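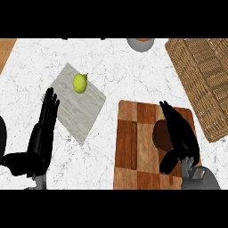

Tostby Two-Arm Kitchen Bench Kit

Plans, printed parts and simulator files for a pair of arms with four-fingered-and-thumb hands, sized for a home counter or a shared workshop bench.

Sold by Uteo. Ships in 2 boxes. Next batch goes out in April.

Overview

The Tostby is a build-it-yourself bench robot for people who have already put together a printer or a small CNC and want something harder. You get two arms, two hands, the wrist assemblies, a power supply and the control board. You supply the bench, a computer and your evenings.

Most builders run the simulator for a few weeks before they cut anything. We recommend this. The simulated counter comes ready to load, with marble and wood surfaces, a stone board, a checkerboard cutting board, a wicker tray, a lemon and some other kitchen pieces. You can move them around, swap them for your own models or clear them out and start from a bare top. Hand poses saved in the simulator load straight onto the real controller.

What's in the kit

Left and right arm, joints pre-greased, motors fitted
Left and right hand, black shell, fingers unassembled
Wrist housings, gray
Control board (Forsyth rev 4) and power supply
Cable set, labeled at both ends
Bag of fasteners, more than 300 pieces including spares
Simulator download code
Printed build book

Not included: bench clamps, hex drivers, emergency stop button. The stop button is not optional. Any latching type with a normally closed contact will wire to the terminal marked E on the board.

Space and mounting

Each arm bolts to a plate, and each plate bolts to the bench. The standard spacing is 280 mm between the inner edges of the plates. You can go wider, but the build book only gives calibration values for the standard spacing and you will have to measure your own.

The bench needs to be stiff. A folding table will not work. If your bench moves when you lean on it, add a back brace before you mount anything. Builders with real stone tops usually clamp a plywood strip along the edge and bolt through that, so there is no drilling into the stone.

Keep the control board off the bench and away from the sink side if you are building in a kitchen.

Build order

1. Install the simulator and run the supplied demo counter.
2. Assemble the fingers. Do one hand completely before you open the parts for the other.
3. Fit the wrists. Check which one is left — the housings look alike but the cable exit is on opposite sides.
4. Mount the plates, then the arms.
5. Wire the stop button and test it with the motors unpowered.
6. Run calibration at quarter speed.
7. Load a saved pose and compare it with the simulator.

Finger assembly is the slow part. The tendons need to be tensioned evenly or the fingers will not close together, and you will be redoing them after the first few hours of use as the line stretches. Spare line is in the fastener bag.

Notes from a builder

Angus Munro put his together in a shared workshop and sent us these:

"Tape the fastener bags to the pages they belong to. I tipped mine into a tray the first night and lost a whole evening sorting. Also, start with something that has a bit of grip to it. Flat round things on a board were much harder for me than anything I could get the fingers around, both in the simulator and on the bench. I ended up sliding them to the edge first."

Options

Jultari fingertip set. Softer pads with a ribbed face. They push on over the standard tips and do not need recalibration. Sold as a full set for both hands.

Wide plate pair. For thick bench tops. Uses the same hole pattern.

Spare wrist housing. State left or right when ordering.

Care

Wipe the hands with a damp cloth. Do not rinse them. The finger joints are not sealed, so wear thin gloves over the hands for anything sticky or powdery. Check the plate bolts once a month.

Support

Write to the Uteo bench desk with your board number, found on the underside of the Forsyth board next to the fuse. Include your log file if the arms stop partway through a move. Replacement parts for the earlier three-finger hand are still in stock but are not listed on this page.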